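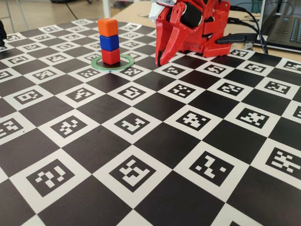

**Department of Physical Geography, Sornelberg**

Speaker notes, "Location, borders and drainage of the Saliba district"
Speaker: Embla Öberg. Chair: Njål Dahlgren.

- Start with location. Saliba lies in the northern part of the plateau, at the point where the upland road meets the valley road.
- Borders: Grorex to the west, Prastetik to the south and east. The northern border follows the watershed and has no towns on it.
- Say the river names slowly. Half the room will know the old spellings.

**Main river**

- The Grorex rises in the hills west of the district and gives its name to the area there. It enters Saliba at the old ford and runs 32 km before it joins the lake.
- The drop is small, 100 m over the full length inside the district. Most of it is in the first 5 km.
- Below the ford the channel splits and rejoins twice. On older maps the southern branch is drawn as the main one. Use the current survey sheet.

**Side streams**

- Three on the north bank, one on the south. Only the south bank stream flows all year.
- Emil Trummer's gauge readings go here. Highest flow is in November. Do not read out the table, it is in the handout.
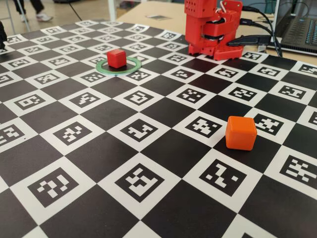

*Sornelberg, 02/03/2021*

**Settlement**

- The older villages sit on the gravel terrace, 15 m above the river. The newer part of the town is on the flood plain.
- The rail line follows the terrace edge. The station is on the Prastetik side of the bridge, so visitors often place it in the wrong district.
- Soils: gravel and sand on the terrace, silty clay below. Refer to Hedvig Björklund's soil map for the boundary.

**Questions likely to come up**

- Why the lake is left out of the district area. The shoreline is the legal border, and the water belongs to Prastetik.
- Whether the north bank streams should be named on the map. Sigrun Backlund has the list of local names. Two are still disputed.
- Handouts are by the door. Return the survey sheets to the map room after the session.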